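Cornside Open Day Recordings: data card

Summary

This release contains the head-camera recordings made for the Cornside open day on 2024-09-06. Visitors watched people carry out ordinary tidying tasks and then saw the Presow arm attempt a reduced version of the same tasks. Only the human recordings are included. The arm logs are kept separately and are available on request.

Contents

clips/ holds the video, one file per task attempt
labels/ holds start and end times for each hand action, plain text
splits/ holds the two lists used at the demonstration, train and held-out
NOTES holds known faults, by clip name

Clips are 60 seconds long or shorter. Labels were written by one person and checked by a second. Audio was removed before release — it was never used for labeling.

Tasks

The task list covers handling chairs, clearing cups and paper, and moving small items between surfaces. Chair handling got the most questions from visitors. An overturned chair offers several possible grips, and the legs hide one another from many head positions. Labels record each hand on its own, with the part of the object it holds.
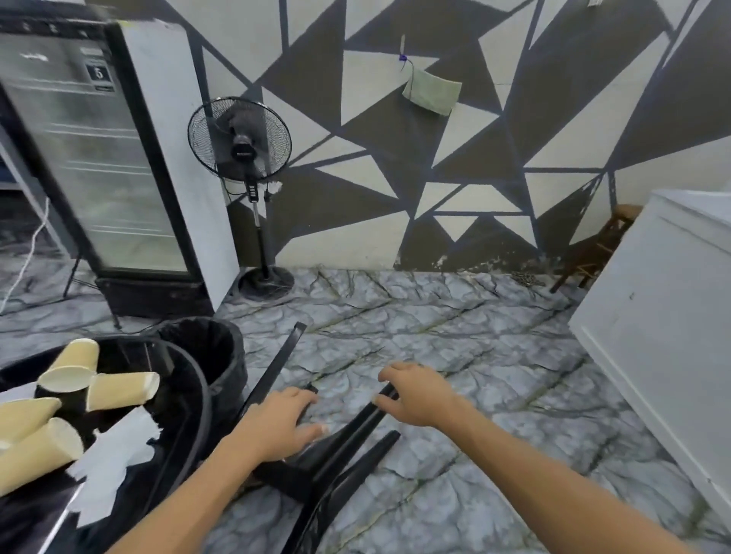

Rasha Hattar
Data lead, Laing group

Labels for chair clips use "leg", "seat", "back" and "unclear". Both hands may carry the same label at the same time, as when each grips a different leg. We do not number the legs. An early version did, and the two labelers could not agree on an order once a chair was on its side.

Background objects are not labeled. Paper cups, bins, fans and refrigerators appear in some clips and should be treated as clutter unless the task name mentions them.

Known limits

Patterned walls and floors caused drift in the Jolport tracker, version 2. Affected clips are listed in NOTES. Hands leave the view in several clips; labels stop at that point and resume when the hand returns.

Use

Free for research and teaching. Do not try to identify the people recorded. Corrections to labels go to Joni Turunen, with the clip name and the time of the fault.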